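Lokau storage project – final report
Adjoa Abugri and Erdal Gezer
Handed in 28/07/2018

1. What we wanted to do

The storage room at Lokau is used by the ceramics people, the bike group and both evening classes. Everybody complains about it. Smells damp, doors bang into each other, stuff gets put down in front of the cabinets and stays there. Our task was to look at the metal lockers and the tall cabinet, work out what is wrong with how they're used, and suggest a new layout for under 600 euros. Erdal did the measuring and the drawings. I did the interviews and most of the writing, so blame me for the spelling.

2. The room now

Lockers on one side, tall white cabinet close by, wood to stand things on. The lockers are the better furniture. Metal, vent slots, easy to wipe down. People mostly keep coats and shoes in them and that works ok. The cabinet is where it goes wrong – it's deep, things disappear to the back, and the low part gets blocked by whatever was put down last.
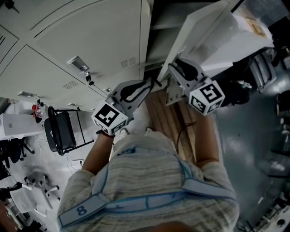
Fig. 1 – Gray lockers, edge of the white cabinet and the wooden planks in front.

We asked users what they would change. Most said more hooks. Two said throw out the cabinet (we are not doing that). One of the Prurnis class wanted her own key, noted, not our job.

3. Measurements

Free depth in front of the cabinet is 949 mm with nothing standing there. Sounds like plenty, but you need to swing a door and still have somewhere to put your feet. With a crate on the floor it drops to about 400. Erdal tried it with a Tinetti box, the big kind the clay comes in, and had to go in sideways.

The planks are a separate problem. Good for keeping bags off the floor, bad for your toes, and anything thin gets lost along the gaps between them. We found a pencil, a bike spoke and a lot of dried clay. If they stay they need to be lifted and swept under, every month at least.

4. Air

This took longer then planned. Both the lockers and the cabinet have vents. The cabinet has a small grille up near the top with slanted slats, so air can get out there, but if the shelves are packed solid it doesn't really move lower down.
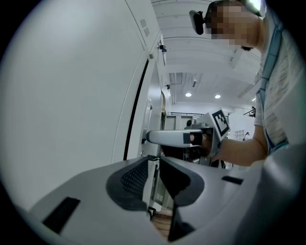

We hung a cheap humidity meter inside for two weeks, first with the shelves full and then with a hand's width left free at the back. Readings were lower the second time. Weather was also drier the second time so we can't claim much. Would need to be repeated in August with two meters, one inside and one out in the room. We only had the one.

5. Proposal

Coats and shoes stay in the lockers, no change.
Cabinet: heavy things low, nothing pushed right to the back, top shelf kept light.
Strip of tape on the floor to show how far the doors come out. Nothing parked inside the tape.
Phí hooks on the free wall for aprons. The long ones, the short ones bend.
Planks lifted for sweeping.

Cost comes in under budget even with the hooks. The other quote, new cabinets all through, was 3,000 and we left it out of the drawings.

6. Problems

Started the interviews too late. Missed the bike group completly the first week. The first drawing had the doors opening the wrong way and we only noticed after printing, so if you have the old handout please use the one in the appendix. Drawing B is the right one.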